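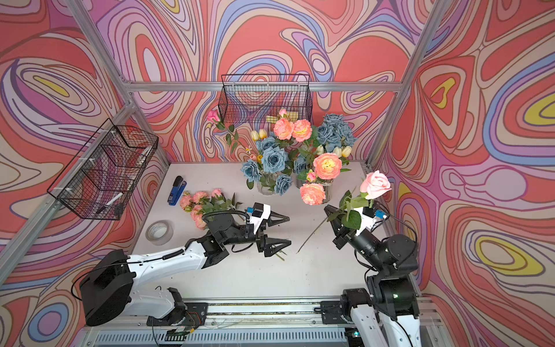

Cilteo two-arm cell kit: my review after a season of flower work

Last updated: June

I've had the Cilteo kit long enough now to have opinions, so let's have them! Short version: I like it a lot, I'd buy it again, and I'd throw out the setup booklet before I even opened the box.

You get the aluminum extrusion for the enclosure, a long linear rail that both arms sit on, two arms with parallel-jaw grippers, and a bag of hardware that is very well labeled (thank you, whoever did that). It cost me 3592 with the second arm included. One arm alone is 2128, and if all you want is to move little blocks from A to B, save your money and get one. I wanted to arrange artificial flowers, so I needed a hand to hold the stem and another to fuss with it.

Putting up the frame is the fun part. Leave the corner posts finger-tight until the top bar is on, then square everything up and tighten. I did it the other way the first time and the back panel bowed so badly I took it all apart again. The wall panels are your own business, and mine are the loudest swirly print I could find, all coral and periwinkle. I love it. The wire baskets are my addition too, and the one on the left wall is held on with plain cable ties, so don't let anyone sell you brackets.

The rail is where the kit earns its price. Both bases slide on smoothly and stay put once they're locked. Wipe the groove with a dry cloth before you power up, every single time. Tiny bits of stem and leaf end up everywhere with this kind of work, and I'd much sooner spend a minute with a cloth than an evening pulling a base off.

Cables are my big gripe. The looms run along the outside of the links, and the booklet shows them tied tight at the wrist. Don't do that! Leave a proper loop over the wrist, swing the joint through its whole range by hand with the power off, and only then tie it. I killed a connector learning this one, and Niron (they handle the spares) took two weeks to send another.

Calibration is easy but you have to keep at it. I redo the gripper zero every 2000 cycles, and sooner if I've been working with thick stems. The jaws drift open a hair and then a thin rose stem starts to slip. My little routine is home both arms, close the jaws on a bit of card, set zero, then try one stem before I trust it with a whole bunch.

The wrist cameras are decent. They do struggle when the gripper is right down in the foliage, with the closest leaves going to mush and only the ones farther back staying crisp. I've moved my approach height up and it helps some. 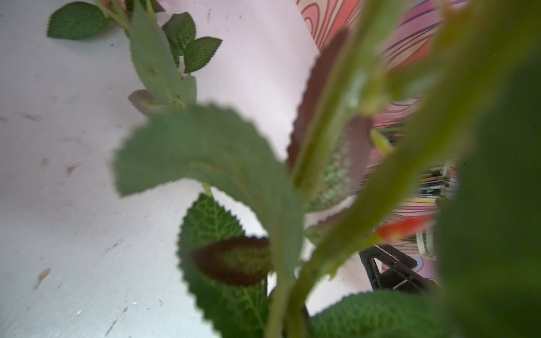 Bimla Yadav wrote in to say she locks focus on the tabletop before each session and refuses to let the wrist camera hunt, and that her bad grasps in leafy stuff dropped off once she did. She also wants it known that the lens needs a wipe as often as the rail does. Fair enough, I've added it to my list.

Four stars from me. The fifth is waiting on a new booklet and a wrist cable that's a little longer.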